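Pesquisar no perfil
Enham
Mudville, 9 de abril de 2020

1/ Gente, hoje é dia de esvaziar a mesa e encher uma caixa de papelão! Sou fã declarada de arrumar coisinha miúda e estou feliz da vida, então aguentem o fio.

2/ A regra que inventei: tudo que está espalhado em cima da toalha quadriculada (aquela com a barra de raminhos, minha queridinha) tem que ganhar destino. Ou caixa, ou armário, ou tchau.

3/ Começo sempre pelos saquinhos transparentes. Adoro, porque dá pra saber o que é sem abrir, e o plástico amassado se ajeita em qualquer canto.
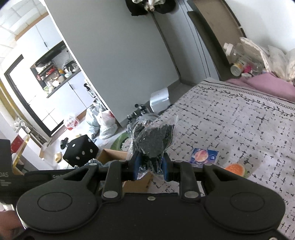

Mudville, abril

4/ O pacotinho azul com o pêssego na estampa é uma fofura, já fiquei com dó de guardar. E a fatia de fruta laranja-avermelhada com a bordinha verde? Alegra qualquer mesa!

5/ Garrafa grande nunca vai junto com miudeza, tá? Já amassei muita coisa assim. Na mudança pra Halliday perdi 4 enfeites numa caixa só e aprendi.

6/ Agora a parte que eu amo, que é o encaixe. O fofo grande vai primeiro. Pelúcia enrolada é o melhor calço que existe, segura tudo em volta e não pesa nada.

7/ Depois o hambúrguer de brinquedo bem encostadinho nela, e o pacote de lenços com aquele planeta cor de pêssego enorme. Olha que combinação maravilhosa, azul com roxo!!
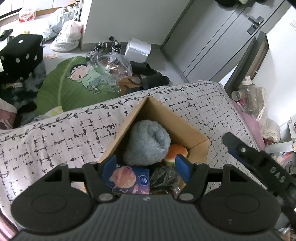 Precisa forrar o fundo da caixa antes?
Só se for guardar coisa que quebra. Pra pelúcia, lenço e brinquedo, o papelão limpo e seco dá conta.

8/ Minha Coka (a gata, pra quem chegou agora) adora uma caixa aberta, então fecho a porta do quarto até acabar. Da última vez foram 32 minutos de negociação pra ela sair de dentro.

9/ Etiqueta eu escrevo em 2 lados, com caneta grossa. Esta vai ser a caixa 19 do ano, e sim, tenho uma listinha no caderno com o que tem em cada uma, fico toda boba folheando.

10/ Me contem o que vocês andam guardando por aí, quero ver as caixas de todo mundo! Em junho abro as minhas de novo e mostro como ficou.

Este site usa cookies para melhorar sua navegação. Aceitar | Configurar
Receba as novidades por e-mail. Assinar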